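The Tray at the End of the Table

Every household has a drawer. Ours has a drawer, a basket on the landing, the fruit bowl (no fruit since spring) and a shoebox under the stairs marked CABLES, in which there is a single cable and a great many other things. I mention this so you know the sort of person who was sent to write about sorting.

The invitation came from Chepkoech Simiyu, who runs the odds-and-ends table at Makori, a hall behind the bus station where people bring what they can't bear to throw away and can't be bothered to keep. Furniture goes to the left of the door, books to the right. Everything smaller than a loaf of bread goes to Chepkoech. She had read a piece of mine about the joy of owning less and wanted to see whether I meant it.

I didn't, as it happens, but I went.

What counts as small

The rule is a simple one. Things arrive mixed, in carrier bags and the bottoms of boxes, and are tipped into an open bin. From there each thing goes to one of four places: somebody can use it, somebody can mend it, it can be recycled, or it is rubbish. The method is called Monden, after the street where Chepkoech grew up, and she is slightly embarrassed that it has a name at all. "It's putting things where they go," she told me. "My grandmother did it without a leaflet."

There is a leaflet. It runs to two pages, and page two is mostly about batteries.

My teacher for the morning was Anwara Karunaratne, a retired school secretary with the calm of a woman who has spent thirty years being handed single gloves. She has no patience with the idea that clutter is emotional. In her view clutter is mostly late. You meant to deal with it, then the phone rang, and now it is August and you own somebody's sunglasses.

She likes beginners to start with a small load. Give a newcomer a full crate, she says, and they will sort the top layer beautifully and go home.

The mixed bin

I was expecting treasure, I think. Television has done this to us. We have all watched a man in a waistcoat pull something from a box of doorknobs and go quiet, and I had prepared a face for it.

The face was not needed. What you get in a mixed bin is the sort of stuff that turns up when you move the sofa. Toys that have parted company with their owners. Stationery. Packaging whose contents were enjoyed some time ago, by someone else. The bins themselves are plain grey, open at the top, and no beauties. One I took a particular liking to had a great dark scrape down its sloping inner wall and a wrinkled strip of clear tape along the foot of it, like a skirting board put in by an optimist. Anwara would no more replace a scratched bin than a scratched saucepan.
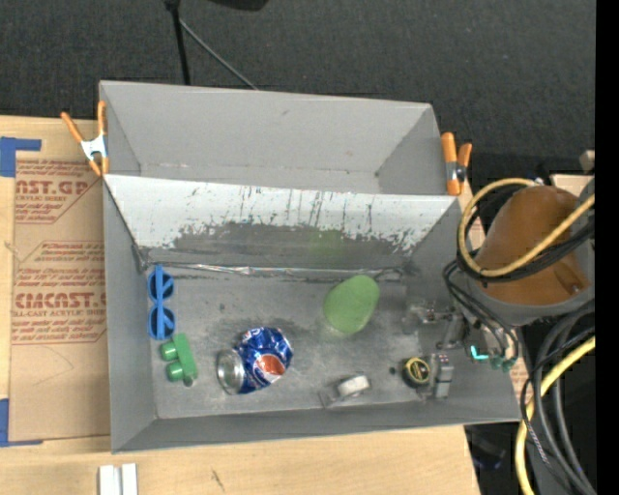 The can goes first

Always start with what you're sure of, and I was sure of the Pepsi can. It was crushed, it was on its side, and its career in soft drinks was over. Recycling. I felt a small glow of competence, which Anwara allowed me to enjoy for a second or so before pointing at everything else.

The blue toy sunglasses were harder. As eyewear they are a non-starter for anyone over the age of six, and my instinct was to be stern. But the play corner at Makori gets through toy sunglasses at a rate I would not have believed. Dressing-up, it seems, is mostly a matter of sunglasses. Somebody can use it.

Next came the green plastic toy, long and blocky with two stubby bits sticking out of one side. I held the view that it was part of something larger. Anwara held the view that a child would tell us what it was within ten seconds of being given it, and that the answer would be different every time. We argued about this for longer than the object deserved. The leaflet is on her side: a toy is only a part if you have the rest of it.

Then there was the other green one, smooth and oval, flat-looking, wider at one end. I have no notes on what it was. I have a great many notes on what it might be, and I'll spare you them. For such cases the table keeps a jam jar lid with a question mark painted on it. The thing sits on the lid, and passers-by are free to claim it, name it or look away.

"Most of them look away," Anwara said.

In defence of tape

I have left the tape dispenser until last because I wanted to take it home. It was a small one, a white roll on a grey base, and I knew with total certainty that we did not have one in the house. We have tape. We have tape in the drawer, tape in the shoebox and, for reasons lost to history, tape in the bathroom. All of it has healed over, so that finding the end requires a fingernail, a strong light and a free afternoon.

Anwara has heard this speech. Everyone who helps at the table eventually falls for something on it, and the rule is that you may buy it at the end of the day like anybody else, if it's still there. Mwanahawa Kirui, who does the mending shelf, once waited five hours for an egg timer and lost it to a man who wanted it for parts. She still describes him in some detail.

So I put the dispenser with the useful things and moved it — I admit this — behind a gravy boat.

What I took home

It was still there at closing. I paid fifty pence for it and carried it back on the bus in my coat pocket, where I kept checking on it.

That evening I tipped the shoebox out on the kitchen floor and sorted it the Monden way. There were more keys than we have locks. I found a second cable, the lid of a teapot I remember breaking, and a birthday candle in the shape of a number none of us has been for years. The children took an interest for a while and then took the box. It is now a garage.

The loose things are on a tray at the end of the table, waiting for a decision. The tape dispenser has gone in the drawer.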